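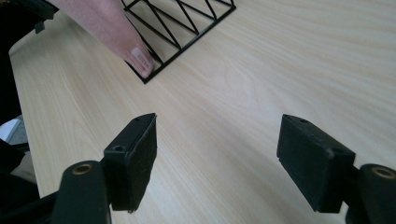 Is a felt-faced gripper pad any better than bare plastic on thin wire?
We don't know, and we don't trust the people who say they do, including our own shop.

Sinda is looking for 7 paid testers to compare hand-held grippers at our Minbridge site. You will pick up and put down awkward household things, wire racks among them, with two kinds of pads, and write down every drop. The Vasilakis pads come with big claims. Our last round logged 364 grasps, too few to back up any of them, and half the notes said "felt fine." We can't use "felt fine."

You need steady hands, patience with dull work and a willingness to tell us a favorite design is bad. Robotics experience is optional. If you have sold grippers for a living, please don't apply.

Sessions start in October. Pay is by the session, whatever your results say. Apply by Aug 11, 2021 to the Sinda test desk, quoting ref. 1858, with a few lines on a product that let you down.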